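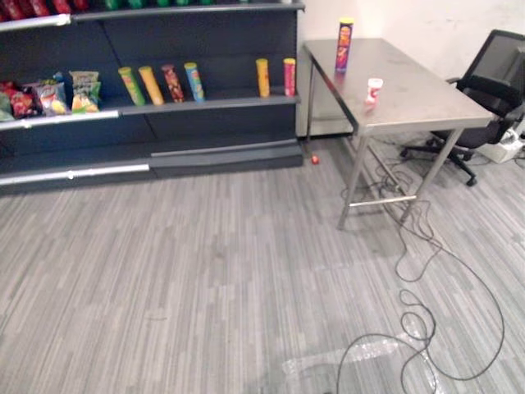

Perrine Moulin said the chips would have to go on the left again, because that was how Grestance had drawn it, and Grestance had drawn it for every shop between the river and the highway.

Grigore Sima looked at the plan. It was one sheet of paper, folded in four, and it had a coffee ring on it from the last shop. The drawing showed a shelf with bags at one end and tubes along the rest. It didn't show what to do when the delivery was short.

"There's a gap," he said.

"Then leave a gap."

"Pruvost always had us pull everything together. No gaps."

"Pruvost isn't paying for this one," Perrine said. She was on the floor of the back room with the delivery note across her knees. The note had a number at the top, 2938, and under it a list of what should have come. She had put a pencil mark next to what had. There was a lot of white paper between the pencil marks.

The shop was in Cullon, at the end of a street with a shoe repair place and a pharmacy. It was going to open in August. The price rails were on the shelves but the prices weren't in them, and the bottom shelf was waiting for the crackers. Grigore had asked about the crackers in the morning and again after lunch. The man on the phone said they were on a truck. He didn't say where the truck was.

Grigore had been doing this work for 20 years. He had started with paint and moved to pet food and then to groceries, and he liked groceries best. Chips were the worst of them. You stood a bag up, and it sat there until you turned your back, and then it slid down on its face. He had once tried folding the bottom corners under. It helped for an hour.

Tubes were better. A tube stayed where you put it. You could turn it until the name faced out, and the next morning the name still faced out.

He went out front and moved the yellow one a little to the left. Then he moved it back.

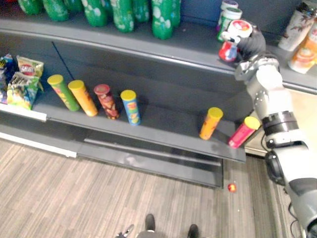
Drinks up top was a mistake, the woman from the pharmacy told them when she came over to see how it was going. Her mother was short and would never reach a soda up there. She would ask a stranger to get it down, and then she would talk to the stranger for half an hour, and the whole afternoon would be gone.

"It's on the plan," said Perrine.

"Has whoever made the plan met my mother?"

Perrine said she would write it down, and she did, on the back of the delivery note. Short customers, drinks. She underlined it. The woman looked pleased and asked if they would carry the good mustard. Grigore said he only did the shelves.

When she had gone they stood and looked at the green bottles for a while.

"She's right," Grigore said.

"I know she's right."

"We could swap them. Tubes up, bottles down."

"And when Grestance sends someone around with the plan in his hand?"

"Then he can swap them back."

Perrine didn't answer. She had worked for Husodholm before this, doing beds and lamps, and at Husodholm you could be sent home for turning a lamp the wrong way. She had told him that on their first job together, in the van, and he had thought she was joking. She took the plan from him and held it up next to the shelf. Then she turned it over, as if there might be something on the other side.

"What would go where the tubes are?" she said. "Show me."

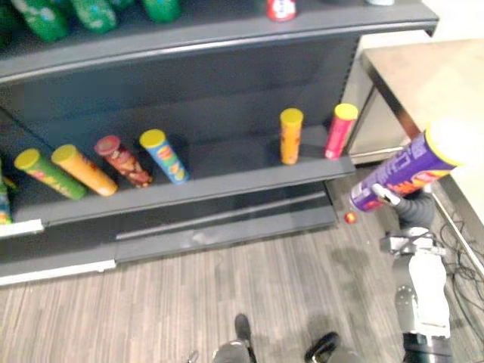

Last changed: August, 4:20 p.m.

He didn't show her right away. First he went to the back room and ate the second half of his sandwich, and Perrine called the office. She was on hold for a long time. He could hear the music coming out of the phone from where he sat.

When she came in she had the phone in her coat pocket.

"They said the plan is from 2000," she said.

"The year 2000?"

"Nobody's changed it. They just put a new name at the top."

Grigore wiped his hands and thought about that. He had followed that drawing in 67 shops.

"Did they say we could move the bottles?"

"They said to use our judgment." She sat down on the step stool. "I asked her to say it again so I could write down the time."

He folded the sandwich paper and put it in his bag. Outside a truck was backing up, beeping, and they both listened to find out whether it would stop at their door. It went on to the pharmacy.

"Bottles first," Perrine said, and got up to hold the door for him.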